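Notes from the Slow End of the Pipeline
June 28, 2020
By Faizal Saragih

I promised back in May that I would write up the grasp labeling work, and then I kept finding one more thing to fix before I felt I could talk about it. If you waited, thank you! If you came here for the sourdough posts, those will be back, I just haven't baked much lately.

For anyone new, the project is called Nakbridge, and it is the piece of software that sits between a pile of recorded demonstrations and the policy we want to train from them. Somebody picks things up with a hand-held gripper, the recordings come in, and Nakbridge has to work out when the jaws closed, what they closed on, and when they let go. A person can do this by watching. A person gets very tired of it after the first afternoon, though (I was that person, and I did 303 of them by hand before I wrote a single line of the segmenter, and I would do it again, because I learned more from those than from any paper I read this spring).

The first version looked only at jaw width. You watch the opening shrink, you wait until it stops shrinking, and you call that a grasp. It's a lovely simple signal and it got me a long way on blocks and cups. Then we moved to candy and snack packets, and my lovely simple signal fell to pieces. A soft packet keeps giving as you squeeze it, so the width never settles the way it does on a wooden block. My threshold would fire late, or fire twice, or decide that one long gentle squeeze was three separate grasps.

So I added a second opinion from the camera. There is a small network (I call it Collado, after a street I used to live on, and no, it doesn't stand for anything) that looks at a crop between the jaws and gives a score for whether something is being held. The width signal proposes a moment and Collado votes on it. Where they agree, the label goes through. Where they don't, the clip lands in a review queue, and I sit down with a mug of tea and go through the queue.

Foil turned out to be the part I had underestimated. I had expected trouble with clear plastic, and I did get it, but the shiny wrappers were a whole separate headache. A round chocolate in silver foil, held just over a white tablecloth, gives Collado bright highlights that move when the gripper moves, and the score would jump up and down while the chocolate sat perfectly snug in the jaws. I smoothed the score over 17 frames, which calmed it down nicely, and then of course I had to go back and check that I hadn't smeared the release times. I had, a little. The fix was to smooth only while the width is steady and leave the raw score alone whenever the jaws are moving.

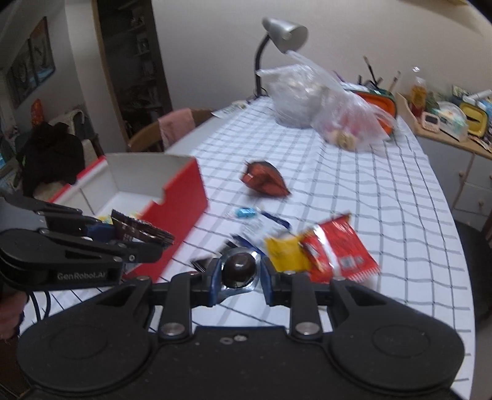 What the two-gripper clips broke

Everything I've described assumed one gripper in view. With two, the crop is still fine, but the tracker that follows objects across the table gets confused about who is holding what. It used to hand every moving object to the nearest pair of jaws, and when a striped packet on the left and a chocolate in the middle are both off the table, "nearest" changes its mind a lot. Now each gripper keeps its own claim on an object until its own width signal says it let go. I should have done it that way from the start, but I was in a hurry and it was raining and I wanted to see something work.

The current test set has 1201 clips, and 972 of them go through with no review at all. I'm happy with that for now. The ones left over are mostly soft packets lying partly on top of each other, where the tracker merges two things into one blob and then loses one of them.

Next on my list is the review tool, which I have been calling Braltex and which is at present one very long Python file with a slider in it. I want to be able to nudge a grasp boundary with the arrow keys and have the neighbors update on their own. If any of you have built something like that and are willing to tell me where it went wrong, please write, I'd love to hear from you. I'm going to go clear some more of the queue before dinner.

Contact Faizal | © 2020 Faizal Saragih | Back to top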